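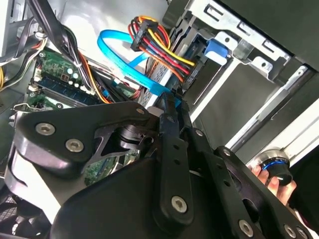
阅读时间：6分钟

Fleken配电区智能电表检定中心参观记录

十一月去了一趟Fleken，参观当地配电公司Arard的电表检定中心。行程由该中心计量主管Sølve Eide安排，上午九点半进场，下午四点结束。本文按参观顺序整理，计费政策部分只记录对方的说法，不作评价。

一、基本情况

Arard负责Fleken和Givville两个配电区的表计安装、检定和轮换。检定中心设在原来的变压器检修车间内，层高够用，但地面承重经过重新核算，检定台集中在北侧柱网之间。厂区内另有一座10千伏开关站，不在参观范围。

单相表检定台每批挂表75只，三相表另设独立台体。台体电源为程控功率源，电压、电流和相位分别可调。环境温度控制在23℃，允许偏差正负2℃，湿度上限为百分之六十。门口的温湿度记录仪与检定系统联网，超限时当前批次自动挂起，恢复后须由检定员手动确认才能继续。

二、来表登记与外观检查

拆回表先扫码入库，核对资产编号、封印编号和拆表底码。底码与现场终端记录不一致的，单独装箱，转异常组。Eide说不一致的多数出在手工抄录环节，现场终端改为强制扫码之后，这类表明显减少，但老旧小区表箱内空间狭窄，扫码枪伸不进去，仍有人手填。

外观检查包括端子座烧灼、外壳开裂、液晶缺划和封印破损。端子座变色的表不上检定台，直接做接触电阻测量并拍照留档。

三、检定流程

单相表的项目依次为：潜动试验、起动试验、基本误差、日计时误差、通信规约一致性。预热三十分钟。基本误差测五个负荷点，功率因数取1.0和0.5L。误差数据由台体直接写入数据库，检定员没有修改权限，只能作废整批重做，作废须填写原因代码。

我问到临界值的处理。该中心的内控限严于规程限，取规程限的百分之六十；落在两者之间的表判合格，但不再装回用户侧，只用于公变考核。这一做法没有写进对外公布的文件。
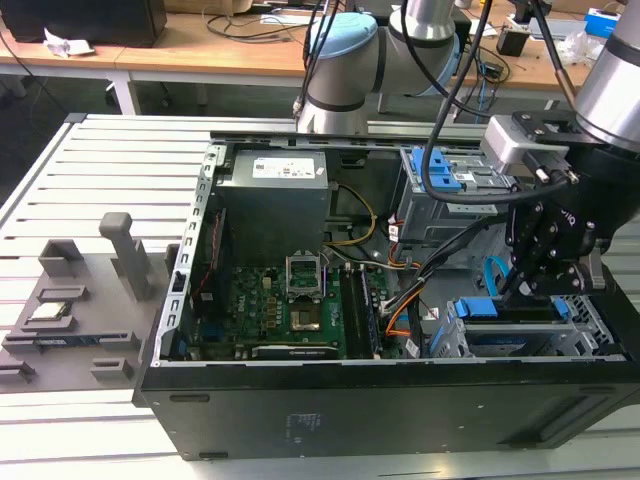
四、轮换进度与估算计费

Givville片区是本年度的重点。该片区待换机械表3,411只，至参观当日尚余279户未能入户，原因以长期无人居住和表箱上锁为主。未换表的用户继续按估算电量出账，估算依据为前十二个月的台区线损分摊值。

估算用户的投诉由营业厅受理，检定中心只在用户申请校表时介入。申请校表须先缴押金，误差超限的，押金退还，并按误差值退补电量，追溯期最长六个月。Eide认为追溯期偏短，但这属于监管文件的规定，配电公司无权调整。

表计采购和安装费用由配电公司先行垫付，分期计入用电账单。同行的一位参观者询问用户自购表能否入网，答复是可以，但须送本中心全检，合格后由Arard加封，表计资产仍归用户所有，后续故障更换也由用户承担。

五、通信与采集

集中器到电表采用窄带载波，集中器上行走公网。台区日冻结数据在凌晨一点后开始采集，早上六点前补采三轮，仍缺数的列入当日工单。载波受干扰较重的台区集中在商业街一带，中心认为与变频设备有关，目前的办法是加装阻波器，个别台区改用微功率无线。

中心保留了一套离线仿真台区，可挂载不同版本的集中器固件。新固件先在仿真台区运行两周再下发。我看到的版本清单里同时存在四个在用版本，跨度较大，远程升级的断点续传功能据说只有后两个版本支持。 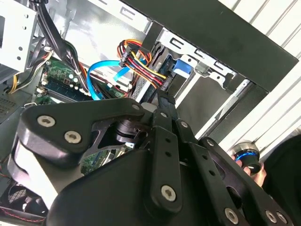

打开侧板的台式机机箱

六、几点记录

1. 检定台标准表每年送检一次，送检期间用备用标准表顶替，不停检。

2. 合格表的周转库存按安装班组的周计划配置，出库遵循先检先出，检定后超过六个月未安装的须复检。

3. 报废表拆除计量芯片后统一处理，芯片内的用户数据先擦除再登记销毁。

4. 检定报告的公开查询尚未上线，用户凭资产编号到营业厅可打印纸质件。

下午的座谈主要谈时段电价。现有表计支持四费率，但Givville换装的新表出厂时段表与当地公布的峰谷时段不符，需要逐台区远程重设。设置完成后抽读核对，抽读比例没有给出具体数字。座谈材料未提供电子版，以上内容根据笔记整理，如有出入以Arard的正式文件为准。

读者评论

老林：内控限取规程限的60%，三相表也是这个比例吗？我们这边三相表放得宽一些。

表计班小周：押金那段能不能写细点，押金是按表型收还是统一收？

gdx_power：载波改微功率无线的台区，地下室表箱信号怎么解决的？我们试过外置天线，物业不让打孔。

作者回复gdx_power：当时没有问到，参观的台区都是地面表箱。

河边的人：估算用户按线损分摊这个算法，空置房也要摊，换表前跟营业厅吵过两次。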